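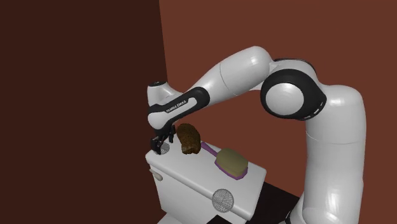
4 min read

Last updated: August

The Kevard Wall Cabinet, and How to Live With It

If you have a small kitchen, a narrow hallway or one of those bathrooms where the door nearly meets the sink, you already know the trouble with most storage. It sticks out. You buy a cabinet because you need somewhere to put things, and then you spend the next ten years walking into the corner of it with your hip. We made the Kevard for people with bruised hips, and we've been fond of it ever since.

It's a shallow cabinet in plain white, 24 inches wide and 20 inches tall, with a flat top you can use as a shelf. There's one door, one inner shelf that moves up and down on pegs, and a back rail that does the hard work of holding the whole thing to your wall. The door can be hung to open left or right. Please decide before you start, though! You can change your mind later, but you'll be taking out the same four screws twice, and the second time is never as much fun.

What people keep in it

Spices, mostly, and tea. A good many customers tell us they bought one for medicines and bandages and ended up buying a second for the overflow of coffee mugs. Ourania Rallis, who drew up the first Kevard at our Forkstead shop, has hers by the back door with dog leashes, birdseed and a frightening number of flashlights in it. The top is handy for the small things you reach for every day – keys, a little dish, a plant that doesn't mind being bumped now and then.

The inner shelf is happiest with jars and boxes. If you're storing tall bottles, take the shelf out altogether and keep the pegs in the envelope that comes with the instructions (tape the envelope to the inside of the door, or you'll be writing to us for new pegs by spring, and we'll send them, but still).

Putting it up

You'll need a drill, a level and somebody patient to hold the other end of the rail. Find your studs first. The rail has slots along its whole length, so you can slide it a bit to either side once you've found them, and the cabinet will still sit where you wanted it. Screw the rail in tight, lift the cabinet over it, and let it drop down until you feel it catch. Then put in the two locking screws at the bottom.

The screws in the box are for wood studs. For brick or plaster, ask at your hardware store for the right anchors and take the instruction sheet along with you. The sheet has a drawing of the rail on the back at full size, which saves a lot of explaining at the counter.

Hinges and finish

The hinges are made for us by Kontogiannis, and they close softly without that last little slam. If the door starts to sag after a year or two, there's a small screw on the side of each hinge. A quarter turn is usually plenty. Go slowly and check the gap as you go.

For cleaning, a damp cloth and a drop of dish soap will take care of nearly everything. Skip the scouring powder, please. Turmeric is the one stain we've never quite beaten, and Leilani Marchetti at our customer desk has tried everything her grandmother ever suggested.

Price and ordering

The Kevard is $95, with the rail, screws, pegs and instructions in the box. Spare doors are $54, should yours meet with an accident. Orders are packed at Forkstead and sent out by Clilteck, who will call before they come, so do leave a phone number you answer. If your cabinet arrives with a dented corner, keep the carton and write to Leilani, and she'll see to a replacement.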